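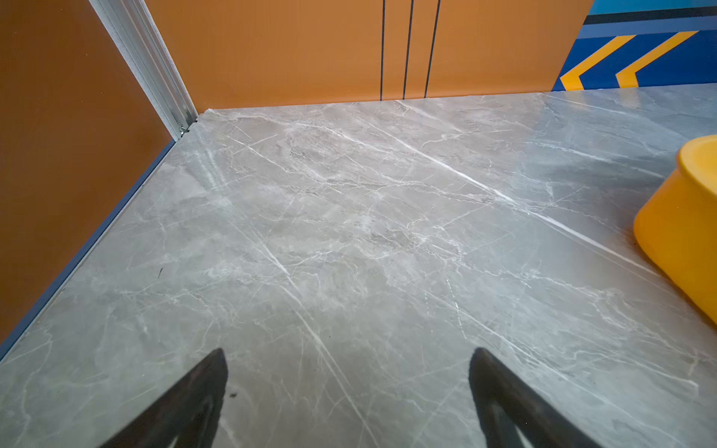
Empty-gripper detection, continued, 11th June. I spent most of the morning on the check in Pusten that decides whether the fingers are holding anything before the planner is allowed to start a reach, and I'm writing it up while it is fresh because I know I will have forgotten half of it by the time we want it again in September. The old check took the region between the two fingertips, counted edge pixels and compared the total to a threshold. That was fine on the plain bench mat. On the gray marble pattern it is hopeless, as the white veins branch all through the gap between the fingers and the detector happily reads them as the outline of something thin. The long bright vein that runs past the yellow thing at the right is the worst of the lot, a lovely strong straight line that looks to the old code exactly like a shaft.

Waqas Kazmi had suggested back when we started that we drop edges and go by motion instead, and I should have listened sooner. The idea is simple enough. Anything we are really holding stays put in the wrist view while the arm moves, and the background slides. So now the node takes a short burst while the arm makes a small sideways move, tracks features in the grip region, and asks how many of them stayed still relative to the fingertips. Veins slide, tool handles don't. The fingers themselves have to be masked out first, of course (I forgot, and for a happy ten minutes the gripper was permanently holding itself).

Settings as they stand on Rana:

- `max_features`: 500
- `min_static`: 300
- `settle_frames`: 2
- finger mask: redrawn by hand, saved with today's config

I had `min_static` higher at first, and then a perfectly good grasp came in at 309 and I lost my nerve and lowered it. I'd like to come back to that with a proper sweep. A number chosen to please one grasp is a poor sort of number, and I don't want anyone copying it over to Anar thinking it means something.

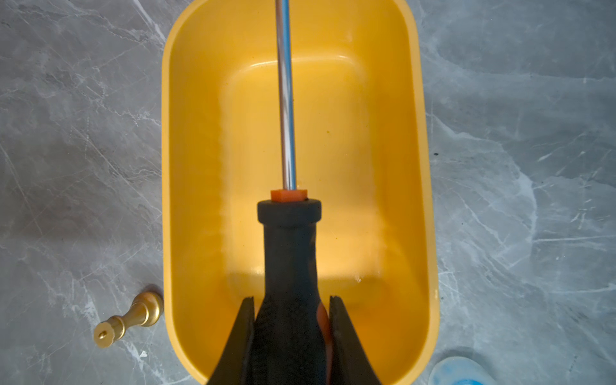
**Trikumton — Manipulation Software Group, shared notebook**

Second half of the day went to the tool pose, which is a different headache. Once the check says "holding", Pusten wants an axis for the tool so it can keep the far end away from the container walls. We fit a line to the shaft, and the shaft is shiny chrome, so along its length it goes bright, dark, bright again, and picks up whatever happens to be around it. Over all that yellow the fit tends to split the shaft into two parallel lines and then choose between them from one update to the next, and you can watch the estimated axis twitch sideways even though nothing has moved.

What helped was to stop asking the chrome for so much. The black grip is matte and wide and sits right there between the fingers, and the short orange collar where the metal goes into the handle is about the friendliest feature anybody could wish for. I now start the fit at the collar, take the direction from the sides of the grip, and let the chrome make only a small correction at the end. If the collar can't be found, we fall back to the old fit and mark the pose as low confidence, and the planner adds clearance. There is one trap here, which is that the grip has an orange patch farther down on the right side as well, next to the finger. Color alone will pick up either one. I added a test that the orange blob must have metal-like pixels directly on the far side of it, and that sorted out the replays I tried.

The brass piece on the left still gets its own little cluster in the object map, and I've left it in. The planner treats it as something to avoid, and I would much prefer it be too polite about brass than not polite enough. 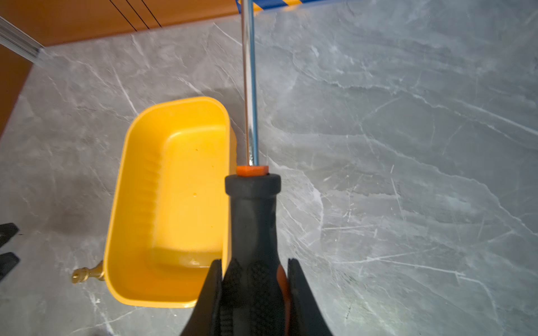
The other thing I wanted to get down is the clearance model, before I wander off to lunch (very late lunch). Pusten currently takes the container as a plain box with vertical walls. It's a safe guess, but the rounded corners and the sloping sides mean we refuse approaches that have plenty of room in them, and the planner then goes hunting for some long way around that takes forever and looks silly. I have a branch with a rounded-corner version. It builds, it passes the unit tests, and I haven't run it on either arm, so please don't merge it on my account.

To do next:

- [ ] sweep `min_static` properly, with and without a tool
- [ ] try the sideways move at half speed — tracking drops features when the light glances off the gloss
- [ ] log which fit was used (collar or fallback) along with each pose
- [ ] ask Waqas where the old calibration bags for Anar ended up
- [ ] rounded-corner model, dry run in sim first

Config is pushed, replays are in the usual folder under Rana.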